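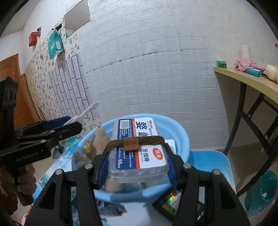 OK so I have been putting off the bathroom shelf and the Everything Basin since October and today is the day, follow along if you like small domestic dramas. The rule I set myself this morning: every single thing that lives in the blue basin gets picked up and has to justify its existence. First up is the box of floss picks, 50pcs according to the label, with a brown stretchy band around it and a little square tan tab with a round face sort of design pressed into it. I love that band way more than a person should love a band.

2/ For anyone new: the Everything Basin is a round plastic one, light blue, nice thick rim, bought for hand washing sweaters. It has washed maybe one sweater. Then we moved to Totbridge and it became where things go when I say "I'll deal with that later."

3/ Floss picks and plush toys in the same place, yes. I have no system. I had a system in the old apartment and it was drawers. This place has no drawers in the bathroom. Who builds a bathroom with no drawers!!

4/ Decision on the picks: KEEP. They go on the shelf by the sink, where I might see them and use them. My dentist asked last time how often I floss and I said "regularly" in a voice that fooled neither of us.

5/ Somebody already asked about the band. I keep one on any box with a lid that could pop open in a bag, because I once opened my suitcase and found picks in my socks, in my shoes, in a book. I was finding them for a month. Hair elastics work, but wide flat bands hold better and don't leave a dent in cardboard.

6/ The lid on this box is clear and the label covers pretty much the whole thing, so you can't tell from the top how many are left. You have to look through the front and guess. I'm going to peel the label off at some point. (I'm not going to peel the label off.)

7/ Plushies next. The beige and tan one has been lying along the side of the basin looking extremely comfortable and I felt bad moving it. These used to be on the bed, then on the chair, then the chair turned into a laundry chair and they got evacuated.

8/ Plush washing, what works for me: cool water, a tiny bit of the gentle stuff, squish, don't scrub. Rinse way longer than you think. Then roll it up in a towel and lean on it with your whole forearm. Air dry near a window, turn it over at lunch.

9/ I do not put them in the dryer anymore. I had a rabbit once with lovely soft fur and after one hot cycle it had the texture of a doormat. We don't talk about the rabbit.

10/ Someone in the replies says freeze them first for dust mites?? Is that a real thing? My freezer is full of soup but I'm willing to learn.

11/ Snack break. Also I went and measured the shelf and it's 300 mm deep, so the bins I had saved in my cart from Trila are too long and would've stuck out over the sink. Measured BEFORE buying for the first time in my life, please clap.

12/ Going with the short Sarnon ones, no lids. Lids are where my good intentions go to die. If I have to lift a lid to put something away then it's living on the counter forever.

13/ Current layout, left to right: floss picks, cotton rounds, the good hand cream, the bad hand cream I feel guilty about throwing out, hair stuff. Spare soap goes underneath. I'm leaving a gap on purpose and I give it until tomorrow night before something moves in.

14/ Found at the back of the cupboard while clearing space: three travel toothpastes, a shower cap still folded, and a coupon for Teuber that expired before we even lived here. I moved that coupon. I packed it in a box and paid for it to be moved.

15/ To the person who asked if I'd decant the picks into a glass jar with a cork like the pretty accounts do: no. They'd be all over the floor by Tuesd... by the next morning, let's say. The box closes, the box stacks, the box has its fancy little belt. The box stays.

16/ Plushies are getting a hook and a net over the bedroom door. I know, I know, very kid's room. But they're off the floor and out of the bathroom and I get to look at them while I fold things.

17/ And the basin gets to be a basin again. Two sweaters have been waiting since the fall, so that's my evening sorted. Net goes up after dinner if I can find the drill, which was last seen in a tote bag with the Christmas lights.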